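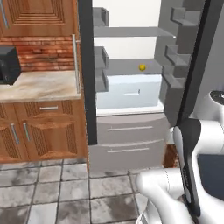
I went along to the open day at Selalmont in June thinking I'd get a free sausage and a look at some robots, and I came home and rearranged my fridge. So there you go!

They had two demonstrations running, a workshop one and a kitchen one, and I parked myself at the kitchen one because, well, you know me. The kitchen was a simulated one up on a big screen, brick splashback and all, with a white arm working at a fridge. The presenter explained that fridges are hard work for a robot. Doors swing out at you, shelves are deep, and everything worth having is hiding behind something else. Sounds like my place at 6 in the evening.

Anyway, I scribbled a few things on the back of my program (it had a colouring-in page for the kids, which I also did) and I've been trying them since.

Open both doors properly. If you've got a French door model, don't reach in through a half-open one. I used to do this constantly and I've knocked more than one jar of beetroot off the door shelf with my elbow.

Keep small round things off the open shelves. Lemons, limes, that last plum. They roll to the back and you find them in spring. Mine now live in a shallow dish near the front, and I've stopped buying lemons I already have.

Pull the crisper right out when you wipe it. Warm water, a bit of bicarb, dry it with a tea towel before it goes back. Same for the door shelves, if yours lift off.

Leave yourself a landing spot. Clear a bit of bench beside the fridge so you can put things down while you hunt. The kettle had mine, so the kettle has moved.

There was a Trullovora stall by the exit with a kitchen helper arm priced at $2745, and I did stand there doing sums in my head for a while. A new set of fridge tubs from the shop in Dretport was a bit more my speed. I got two with lids and they're already full of cheese.

Next week I'm tackling the freezer drawers. I've got a fair idea there's a Christmas ham bone in the bottom one.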